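The Esholm open day ran until four, and I'm glad I stayed past the sandwiches, as the simulation room at the back was my favorite stop of all! The group there is testing Stuvex, a method in which the arm learns its kitchen jobs in a rendered house, and they had the cup and bowl task up on the big screen.

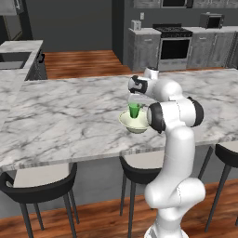

Retno Tjoa wondered whether a simulated kitchen was too kind a teacher, with all that lovely clean marble and no crumbs. We chewed on that for a good while over coffee.

Every trial is saved from two viewpoints, one out in the room and one at the hand, and the learner gets both.
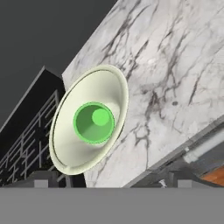 They train on 308 trials, and the part called Finder (I do like that name) guesses where the cup is before the arm commits to anything. 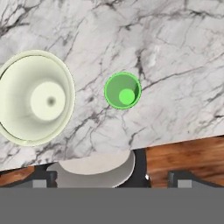

Hand view, cup beside the bowl.

Then came the results, seven slides of them, and I'll admit I lost the thread on the fourth. 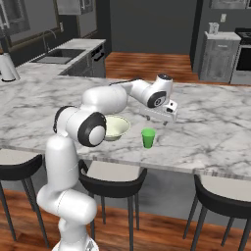
What I did follow was that dropping the hand view hurt the scores most. I'd love to come again in April, when they hope to try it on a real counter.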